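The Long Table at Pluva

6 min read
214 shares · 37 comments

Jarmila Havlíček does not like when people call her a chef. She says the word is too tall for her, like a hat. In the kitchen of Pluva, the supper room she opened above a shoe repair shop, she prefers to be called the cook, and on Wednesday, when I come to see her, a delivery man shouts exactly this from the stairs: "Cook! Your cabbages!"

She came to the city from a small town in Moravia to study set design. For two years she painted doors and false windows for a theatre company, and in the evenings she fed the actors. There was a hot plate behind the stage and one big pot. She made dill soup with potatoes and a poached egg, because it was cheap and because it was the colour of the curtains at her grandmother's home. After some months the actors began to arrive earlier than they needed to.

"I understood that I was making two kinds of scenery," she says. "One of them you could eat, and this one they remembered."

Pluva has a single table, and the first dinner there was for the people who had carried it up. The room still has something of the theatre in it. The lamps hang low, on cords that Havlíček moves between the courses, so that the light walks slowly from one end of the table to the other. Guests who at the soup were strangers in the dark are, by the dumplings, looking at each other's faces.

Her partner in this is Bello Tamuno, a musician who grew up in Port Harcourt and who first came as a guest. He ate the plum dumplings, asked for more, and then asked whether she had ever tried to put smoked fish in her soup. She had not. He came back on the next day with the fish wrapped in newspaper. Since that time they have written every menu together, at a desk beside the window, mostly with arguing.

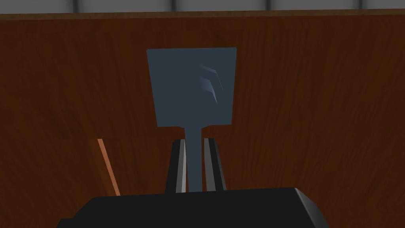 The arguing is mostly about pepper. Tamuno's mother cooked with a quantity of it that Havlíček describes as "a weather." In her own family, black pepper was kept for Sundays. Their compromise is a dish they call Tu, a bowl of sour rye broth into which each guest stirs a red paste at the table, as much or as little as he dares. I put in a full spoon and had to stand for a moment at the open window. Tamuno, who was playing a thumb piano in the corner, did not stop playing, but he laughed.

He composes something for every season of dinners. The pieces are quiet and have long spaces in them, and he explains that the spaces are for the spoons. A recording of last winter's music, sounds of eating included, was released by the small label Zerkero in an edition of 505 copies. He still doesn't know why the label chose this number. It sold out by spring, and he has kept five copies for himself, under the bed.

Success of this kind brings offers. A hall called Trodeo, in the old harbour, invited the two of them to do one night for 900 guests, and after a long discussion they said yes. Havlíček talks about it in the way other people talk about an operation. They rolled 1,000 dumplings over three days. The lamps were too high to be moved. People were kind, she says, and the newspapers were kind also, but she could not see who was chewing and who was only being polite.

"My grandmother watched your mouth," she says. "If you ate slowly she took the plate away and brought you something different. How can I do this in a harbour?"

Tamuno remembers the evening with more pleasure. He liked the echo. He would go back tomorrow, he tells me — and from the stove Havlíček answers that he is welcome to go, and to peel the potatoes himself.

The new season begins in September. There will be a goose, and a cold soup made of sour cherries, and a flatbread that neither of them will claim as an invention of their own country. Havlíček is also painting again. Along the back wall of Pluva she has started a false window, with a view to a plum orchard that belonged to her grandfather and was sold when she was a child. For the moment only the sky is finished, and one branch. She works on it in the mornings before the stock is ready to be skimmed, and Tamuno complains that now all the soups have a slight taste of turpentine.

37 comments
Share this story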